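I have been promising a post on the background experiment since September, and a couple of you have written to ask whether I gave up on it. I did not give up on it! I just kept finding one more thing to rerun, and then one more thing after that, and then the write-up sat half done in a folder while I fussed with the plots.

For anyone who missed the earlier posts, the question is a small one. If you train a gripper policy from the wrist camera only, with no overhead camera to help it out, how much does it lean on what is standing behind the work surface? My old policy (I call it Puster, after a spelling mistake in a config file that I never fixed) was trained with plain walls behind everything. It did very nicely there and then fell to pieces the first time the walls got busy. It would drift off toward any patch of strong color and close its fingers on thin air, very confidently.

So I went looking for the busiest thing I could stand to look at for weeks on end, and I ended up with lemons. Lemons on white tile, with a pink band across the top that says RESTAURANT, and a second panel next to it covered in gray diamonds. I have grown fond of the lemons. The diamonds I could take or leave, though they turned out to be the harder of the two for the policy, and I'll get to that.
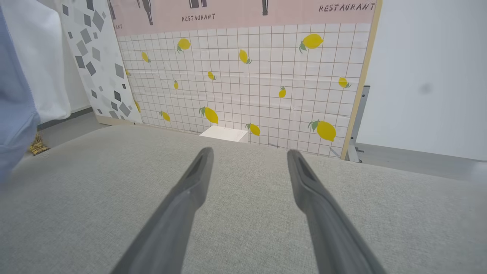
Fingers open over the gray fabric, lemon panel and diamond panel behind.

The method is nothing fancy. I recorded 600 short demonstrations by hand, every one of them from the wrist view, and split them by background. One group had plain walls only. The other had the printed panels mixed in, with the panels shifted and turned between batches so that no lemon was ever a reliable landmark. Then I trained the same network twice from the same starting weights, once on each group, keeping the number of demonstrations equal. The plain one is still Puster. The mixed one is called Naciri, and it got a proper name because by then I had learned my lesson about config files.

I also want to say a word about the gray fabric, which got more of my attention than it probably deserved. I like it because it has a fine weave and a soft edge, and a wrist camera that close up tends to lose its sense of distance on anything too smooth. My first surface was a glossy white board and I could never get the depth estimates to settle down on it. I swapped in the fabric and the estimates calmed down the same evening, and I felt a bit silly about all the time I'd spent adjusting the lamp.

Testing was 60 trials for each policy, all with the panels up. A trial counted as a success only if the fingers closed on the target and held it through a slow lift. Puster managed 20. Naciri managed 31. I know that 31 out of 60 will not make anybody fall out of their chair, and I had hoped for more, but it's the first time I've seen the gap move in the right direction without adding a second camera, so I let myself be pleased for a whole weekend.

What interests me more is where the failures went. With Puster, most of the misses were sideways, with the gripper wandering toward the print. Naciri mostly stopped doing that. Its misses were early closes: the fingers came together while they were still too high above the surface, and then the rest of the motion carried on as if all was well. I think this is a timing problem in my demonstrations (I have a habit of squeezing early when I'm tired, and I recorded a lot of them tired), but I haven't proved it yet.
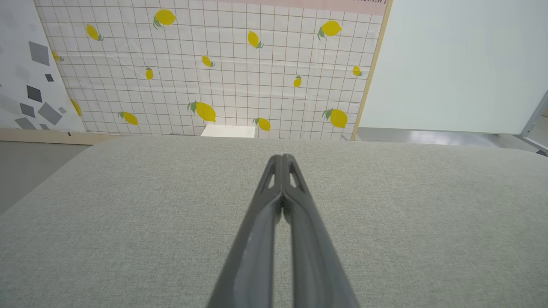
What went wrong with the diamonds

The gray diamonds are close in tone to the fingers themselves, and I hadn't given that a moment's thought when I picked the print. When I looked at the attention maps, both policies were spending a good deal of effort on that left-hand panel. My guess is that dark angular shapes look enough like fingertips to be worth a second glance. A reader of the old blog suggested wrapping the tips in colored tape, and I may try it, though I'd rather fix it in the training if I can.

I did make one attempt already, using Pakano, my little script for pasting random patches over the background during training. It helped in the first few runs and then seemed to make the early closing worse, so I've left those numbers out until I understand them. If you have tried something similar with a wrist camera, please do write and tell me how large you made your patches. Mine may simply be too big.

Next on the list is rerecording a batch of demonstrations in the mornings, when my hands are steadier, and testing both policies again with the diamond panel moved over to the right. I'll post the results either way, and I'll try to be quicker with them this time.

Contact | Copyright Dredalico, all rights reserved | Back to top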